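Brelura Travel Lip Balm, review by Sioned Bevan

I bought the Brelura balm before a long flight in July and have used it most days, so this covers more than the trip. It comes in a flat tin of 13 grams and fits in a jeans pocket. The lid is stiff at first. The balm is firm, has a light mint smell and leaves almost no shine. On the plane one coat lasted through a meal and a nap.

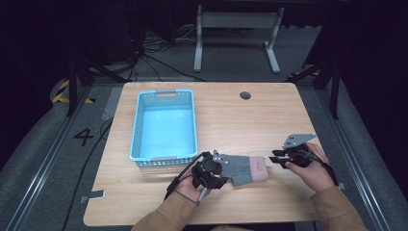
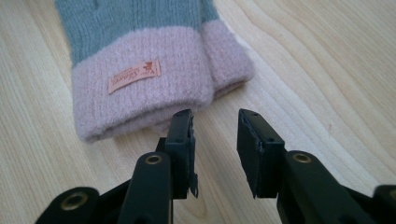
The tint is weaker than the website shows. I ordered Rosehip and it came out close to clear on me. My sister Josefina has paler lips and got a faint pink from it. Neither of us had any stinging or peeling.

I would buy the plain one next time, as it costs less and does the same job. Four stars.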